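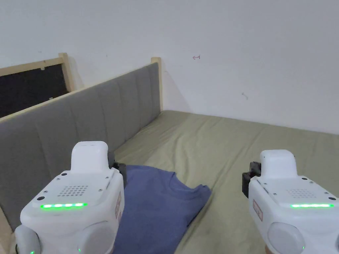

Attachment 1: guest room bed, olive fitted sheet, blue T-shirt folded on top

Ticket 580, Felo Linens support
Product: Solberg fitted sheet, queen, olive
Status: Waiting on customer

Tuesday, 9:10 am
Customer reports dye transfer. Pillowcases from the same set left a green tint on white towels. Washed warm with Drekurano liquid, full cap, 80 minute cycle. Second set bought in May has not been washed yet.

10:25 am
Asked for the batch number on the side seam tag. Customer says the tag was removed.

11:40 am
Sent wash steps: cold water, half a cap, no towels in the load, 5 washes before mixing with light colors. Towels to be soaked again before any drying.

2:15 pm
Customer soaked the towels overnight before writing in. Tint is lighter but still there. Wants a refund on the sheets and the towels. Sheets are within the 100 day window. Towels are Dovach, not ours, so passed to claims. Asked for the order number and the towel receipt.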